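How to Clear and Reset a Cluttered Table in One Evening

Posted 2/13/26 in Home & Habits, Frade

If your table is anything like mine, it collects things. Post, keys, half a roll of tape, a jar that belongs in another room entirely, and before you know it you're eating supper on your knees again! I've lived in the same small house in Kundlow for 14 years now, and this is the routine I come back to whenever it all gets a bit much.

Before you start

Put the kettle on, find two bags (one for rubbish, one for the charity shop) and set a timer for 18 minutes. It doesn't sound like long, I know, but a short burst is much kinder than a whole lost evening.

Step 1: Spread everything out

Slide things apart until you can see each one on its own. Piles are where the trouble hides, and I once found a birthday card from the previous May at the bottom of one of mine. Stand bottles upright and check that the lids are on tight. 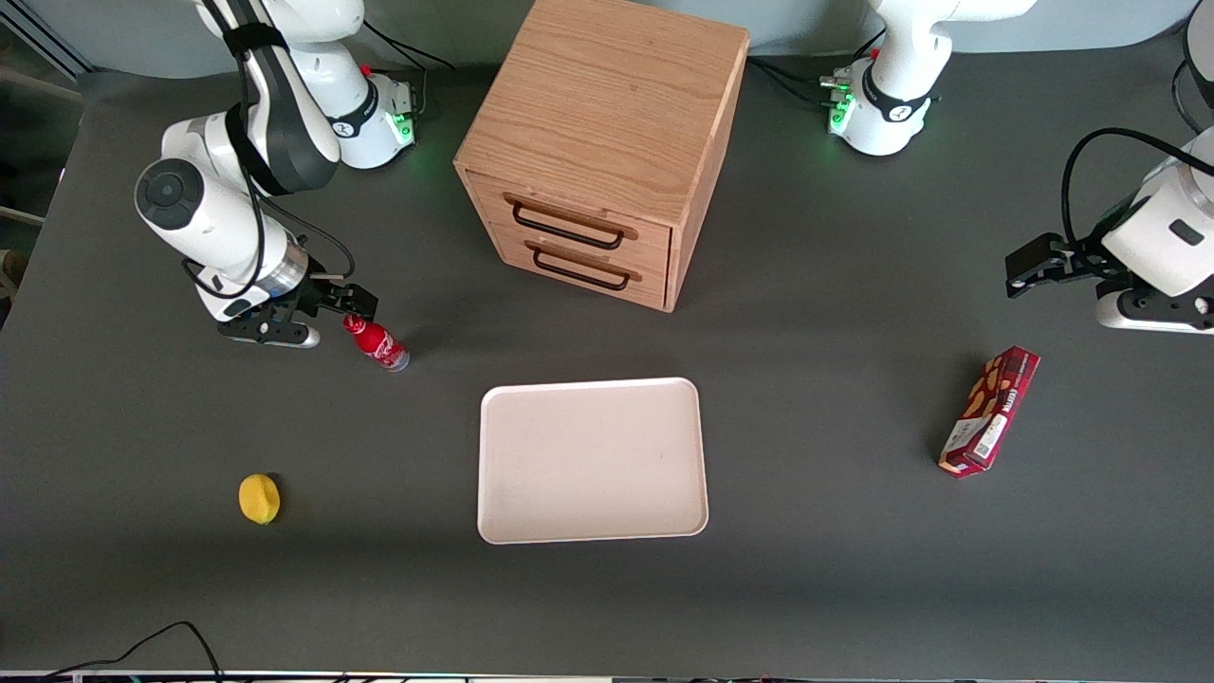
Step 2: Sort by room

Gather up whatever lives in the kitchen, then the bathroom, then everywhere else, and carry each lot off in one trip. Please don't stop to tidy the cupboards while you're in there (I always want to, and then I'm gone for an hour).

Step 3: Wipe down

Warm water and a drop of washing-up liquid will do for most tables. Go over it once more with a dry cloth, and leave bare wood a good while before putting anything back.

Step 4: Choose what stays

I allow myself a fruit bowl, a candle and one small tray for the post. Once the tray is full, I sit down and open the lot, usually with a biscuit.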